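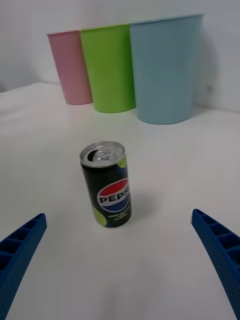 **Siliņa** – *local news reporter, Mondholm*

Friday, January 22, 2021

Shops in Mondholm will start to take back empty drink cans in July, the town council decided last night. Customers will pay a small deposit when they buy a can and receive it again when they return it.

The scheme includes 40 shops in the first months. Small cans and large cans will have the same deposit, but the council has not yet fixed the amount. Glass bottles are not included.

The company Drekton will collect the cans and bring them to the sorting hall in Gernel. Each collection bag holds 400 cans, and shops with little storage space can ask for a pick-up every day.

In the council's survey last autumn, 1,073 residents gave their opinion. Most were in favour, although many asked for return points near the railway station – the nearest shop in the scheme is a long walk from there. The council will discuss this question at its next meeting.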